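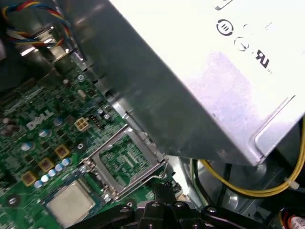 Naa Ofori
Equipment Manager, Plitimville Women's Basketball

Keeping practice gear alive until the playoffs

Wash jerseys inside out, in cold water, and hang them up. The dryer will peel the numbers right off, and then your point guard is wearing a very faint 2 where there used to be a 12, and the scorer's table gets cranky about it.

Fabric softener is banned in my laundry room. It coats the mesh and traps the smell, so the shirt comes out soft and lavender-scented and turns on you by the second quarter. For the truly haunted ones, soak for 33 minutes in cool water with a cup of white vinegar. I once said half an hour and got asked what that meant.

Shoes: insoles out, laces loose, newspaper stuffed into the toes overnight. Keep them off the radiator, however wet they are. Glue has feelings too. A damp towel on the soles before warmups brings back more grip than spitting on your hand and wiping, although I know which one you're going to do.

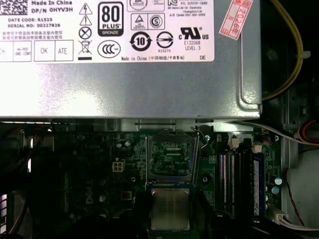

Basketballs want a damp cloth and a drop of dish soap, then a dry towel. Don't dunk them in a bucket. Store them indoors, too. Ours spent one July in the trunk of a Plitimville hatchback and came out shaped like squash.

If a ball leaks, wet the valve and look for bubbles. Always moisten the needle before it goes in. Our forwards have pushed a dry one in often enough that I now keep the pump on a high shelf, which only stops the guards.

Knee pads go in a mesh laundry bag with the straps fastened. Loose straps will grab every sock in the load, and you'll spend your evening separating them like a referee.

Water bottles: baking soda, hot water, leave the lids off. Write names on them in permanent marker and redo it every month.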